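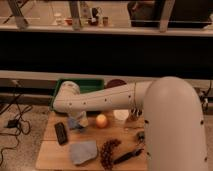
3/9/20
By the Meserar press office

Meserar Releases Trimum 4 for Office Phone Systems

Meserar is thrilled to release Trimum 4, a big update to its phone management software! Admins can now move voicemail boxes and ring groups between servers in one pass, up to 1,000 extensions at a time. Testing began in January at Zoubi, where 1,194 desk phones made the switch.

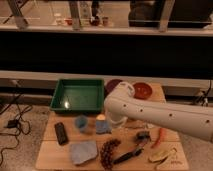 A green tray and two round bowls on a wooden tabletop.

Trimum 4 is a free download for all current license holders, and we can't wait to hear what you think of it.

Recent releases
Trimum 3.9 fixes 189 reported bugs
Emow headsets now supported in Trimum
Zoubi renews with Meserar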